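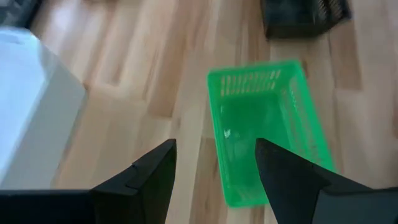 Who decides which grippers we buy next year?
The person we hire for this position, together with the workshop in Stenside.

Geltisgate is looking for an equipment planner, 20 hours per week, start in May. You will keep the budget for 4 robot arms and their spare parts, ask suppliers for prices, and plan which arm is replaced first. Our list has now nearly 38 open items, and the Trernex contract must be renewed. Experience with purchasing is necessary, with robots it is welcome. Please send your application in two pages until Tuesday noon.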